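Home Journal Current issue Archive For authors Contact

Lizelle Venter
March

3. Storage and handling of dry goods in shared kitchens

3.1 Setting

The households in this part of the study all belong to the Derkholm housing association in Steststead, where six kitchens are shared between the residents of each block. The kitchens were built to the same plan. Each has a cooker, a double sink, a larder cupboard with a solid door and a long table that serves for both preparing food and eating it. Residents buy most of their dry goods separately but keep them in the same larder, and over the years this has led to a set of habits that differ from one block to the next.

Section 2 dealt with fresh food, where most waste came from items being forgotten at the back of the fridge. Dry goods behave differently. Flour, rice, lentils, oats and sugar last for months if they are kept well, so the losses are smaller and harder to notice. When they do occur they tend to be whole containers thrown out at once, either for pantry moths or for damp. We were interested in what residents stored these goods in, how often they opened them, and how they decided that something was no longer fit to eat.

3.2 Method

Residents were asked to keep a kitchen diary. The diary had one page per week and asked for the contents of each container, the date it was last filled, and a note of anything thrown away. We collected 300 pages in total, of which 62 recorded at least one discarded item. The pages varied a good deal. Some residents wrote a line or two, while others used the margins and the back of the sheet to record recipes, prices and complaints about the larder door.

Alongside the diary we held conversations in the kitchens, usually in the early evening when people were cooking. These were not recorded. Notes were written up the same night and later sorted by topic using the scheme devised for the earlier Setier survey, with two changes. We split "container" into "packet" and "jar or tin", and we added a heading for labels, which the Setier scheme had left out.

We did not weigh the discarded food. In the pilot, residents had been given a small scale, and several stopped filling in the diary altogether when asked to use it. A rough description ("half a bag of flour", "the end of the oats") was thought good enough for the present purpose, though it does mean that our results cannot be set directly beside studies that report waste in grams.
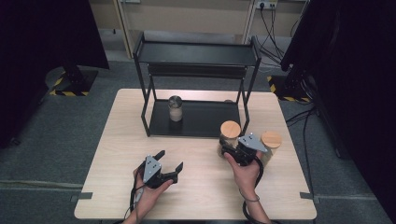

Figure 4. Glass jars with round wooden lids on a light wood-grain table.

Containers fell into three broad kinds: the shop packet left as it was, the packet closed with a clip or band, and the rigid container with a lid. Residents tended to use more than one kind, and the choice depended on the food as much as on the person. Rice was usually decanted, while sugar stayed in its paper bag in nearly all the kitchens. Glass jars with round wooden lids, like the two in Figure 4, came up often in the conversations, and opinions of them were mixed. Those who liked them said that they could see when the lentils were running low and that the jars looked well enough to stay out on the table. Those who had given them up mentioned lids that swelled in a steamy kitchen, or seals that went missing in the wash. Tins were praised for keeping light out but were more often forgotten, and three diaries mention a tin being opened after a long gap to find something other than what was expected.

3.3 Labels and dates

Decanting has one plain drawback, in that the date on the packet is usually lost. Some residents cut out the printed date and dropped it into the container. Others wrote on masking tape, and one block had taken to keeping a list inside the larder door, though by the end of the study the list had not been brought up to date for several weeks. Most did nothing and went by smell and look.

Going by smell and look worked well for flour and oats, judging by the diary notes, which describe the signs clearly: a sour or soapy smell, a greyish tinge, fine threads near the top. It worked less well for spices. Residents said that old spices did no harm and so there was little point in dating them, but several also complained that their cooking had become bland, and replaced whole shelves at once. We have counted these clear-outs as waste, although the residents themselves often did not.

3.4 Sharing and ownership

A larder used by several people raises the matter of whose food is whose. Ait Ali House, the largest of the blocks, had the firmest rules. Each resident had half a shelf, and salt, oil and flour were bought in common from a kitty. The arrangement dates from 2000, when the block was refitted, and older residents spoke of it as settled. Common flour was used up quickly and is hardly ever mentioned among the discarded items. Flour kept on private shelves appears often, mostly in part-used bags bought for a single cake.

In the other blocks the rules were looser. Food was lent and borrowed freely between people who knew each other well, and left strictly alone by those who did not. This second habit had an effect we had not looked for. When a resident moved out, their dry goods often stayed in the larder for months, as the remaining residents were unwilling to touch them - even where the person leaving had said that they could. Four of the larger clear-outs in the diaries concern food of this kind.

3.5 Limits

The diaries were kept over the cooler part of the year, and losses to moths would probably be higher in summer. Residents who agreed to take part may also be tidier than their neighbours, or became so once they had a page to fill in. One participant remarked that she had sorted out her shelf the evening before the first diary page was due. We have no way of knowing how many others did the same, and the first week's entries have therefore been left out of the comparison between blocks given in Section 4.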